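Bonjour Krešimir,

Comme promis, voici où nous en sommes avec Kelmendi, notre petite ligne de linge de maison. J'avais dit que je ferais court, je vais essayer (tu me connais, je ne garantis rien !).

Commençons par ce qui marche. La boutique tourne mieux depuis que nous avons revu l'agencement en mai. Les nappes sont passées à l'avant, les draps sont au fond, là où les gens prennent le temps de toucher et de comparer, et les coussins ont enfin cessé d'encombrer la caisse. L'aide de Stulta a servi d'abord à ça, puis à la commande de housses de couette en percale, que je voulais lancer depuis une éternité. Nous en avons fait coudre roughly – comme dit toujours notre agent anglais – 1000 pièces chez Ikaner, en deux coloris, et les premières sont parties très vite. L'écru se vend tout seul. Le gris perle, un peu moins, mais les clientes qui l'achètent reviennent chercher les taies assorties, alors je ne m'inquiète pas trop.

Côté atelier, c'est plus inégal. Ikaner a livré la première partie dans les temps, impeccable, ourlets bien droits, boutons solides. La seconde est arrivée avec du retard et quatre cartons mal étiquetés, avec des taies carrées dans les boîtes des rectangulaires... J'ai passé une soirée entière à tout retrier sur le sol de la réserve. Ils ont reconnu l'erreur et nous ont fait un avoir sur le transport, que j'ai reporté dans le tableau joint, ligne « divers ».

Pour les rideaux, je suis franchement contente ! Emavlow nous a envoyé ses échantillons de voile et de toile plus épaisse, et nous hésitons encore entre deux tombés. Le voile est superbe près d'une fenêtre, mais il marque au moindre pli et je nous vois mal expliquer à chaque client comment le repasser. La toile se tient mieux, elle coûte aussi plus cher au mètre. Je penche pour la toile, avec le voile sur commande seulement.
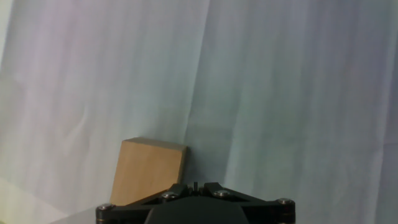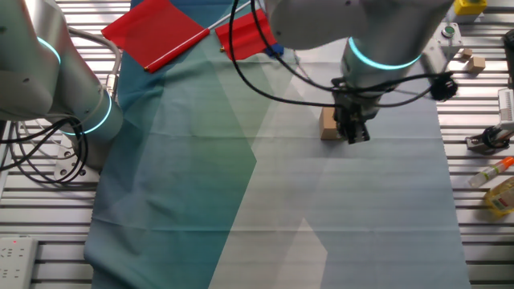
Des tissus dans les bleu-vert, avec leurs plis.

La palette de la saison prochaine est presque arrêtée : des verts d'eau, un bleu canard, du blanc cassé, et une touche de terracotta pour les serviettes de table. J'avais proposé un jaune moutarde, l'équipe a voté contre, je m'incline (mais je le ressortirai l'an prochain). Il reste à fixer les largeurs. Les clients nous demandent sans arrêt des nappes pour grandes tables et nous n'avons rien au-delà du format standard, ce qui nous fait rater des ventes.

Le point qui me tracasse, c'est le stockage. La réserve est pleine, et les couettes d'hiver ne sont pas encore rentrées. Une solution serait de louer le local voisin pour la saison froide. Le propriétaire est d'accord sur le principe, il attend une réponse écrite. Je t'ai mis son devis à la suite du tableau. Si Stulta accepte de déplacer vers ce poste ce qui reste du budget vitrines, nous n'avons besoin d'aucune rallonge.

Pour le site, c'est simple : nous avons pris du retard. Les fiches des draps sont en ligne, celles des coussins aussi, mais les guides de tailles sont à refaire parce que nous avions mélangé dimensions du matelas et dimensions du drap – une cliente nous l'a signalé très gentiment. Je m'en occupe moi-même.

Prochaines étapes de mon côté : confirmer la toile chez Emavlow, relancer Ikaner pour les grandes nappes et boucler les fiches du site. Du tien, il me faudrait un accord sur le local et une signature sur l'avenant que je t'ai déjà envoyé.

Passe à la boutique quand tu veux, je te montrerai la percale, elle se comprend mieux avec les doigts que dans un rapport !

À bientôt,
l'équipe Kelmendi, le 9 oct. 2018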